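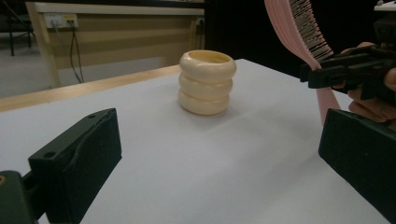

# Salem Strength Class Attendance

Search this repository
Go

Attendance and class records from the adult fitness program at the Fosside community center in Salem. The classes are strength, balance and chair-based stretching, mostly taken by people over 50. The records were kept on paper sign-in sheets and typed up later.

Last updated: 09/02/2018

## What's in it

There are 2 tables, both CSV, UTF-8, with a header row.

`sessions.csv` has one row per class held. Columns:

- `session_id` -- whole number, unique
- `term` -- fall, winter, spring or summer
- `class_type` -- strength, balance or chair
- `room` -- upper, lower or gym
- `length_min` -- scheduled length in minutes
- `canceled` -- yes or no

`attendance.csv` has one row per person per class, 800 rows in all. Columns:

- `session_id` -- matches `sessions.csv`
- `member_code` -- random code, see Privacy
- `age_band` -- 50-59, 60-69, 70-79, 80+, or under 50
- `first_time` -- yes if it was the person's first class of that type
- `left_early` -- yes, no or blank

A blank in `left_early` means the instructor did not fill in the column. Do not read it as "no". The winter strength sheets are nearly all blank here.

## How it was collected

Members signed in at the door. The instructor checked the sheet against the room and added anyone who had walked past it. Sheets were typed into Inovik, the booking software the center was using, and exported from there.

Inovik drops the room name if a class is moved on the day. Those rooms were put back by hand from the hall calendar. Where the calendar didn't say, `room` holds the room that was first booked.

The upper room was closed in March for floor work. Strength classes moved to the gym and ran shorter than usual, but `length_min` still shows the scheduled length.

## Privacy

Names, phone numbers and birth dates were removed before export. Member codes were made fresh for this release and don't match the center's own card numbers. Any age band with fewer than 3 people in a term was merged with the one next to it, so the 80+ band is missing from some terms.

Please don't try to match codes to people. It is a small town program and members know each other.

## Known problems

- Couples sometimes signed in on one line. These were split where both names were readable.
- Balance and chair classes shared a sheet during the summer term. The split between them was done from the instructor's notes and may be off.
- Canceled classes have no attendance rows -- filter them out before you work out an average.
- There are no fitness measurements of any kind. The data can't tell you if anyone got stronger.

## Loading

 import pandas as pd
 s = pd.read_csv("sessions.csv")
 a = pd.read_csv("attendance.csv")
 df = a.merge(s, on="session_id")

The cleaning script is in `vernisska/`, named after the small Vernisska tool it was adapted from. You don't need it to use the tables.

## License

CC BY 4.0. Credit the Fosside fitness program, Salem.

Share
3 comments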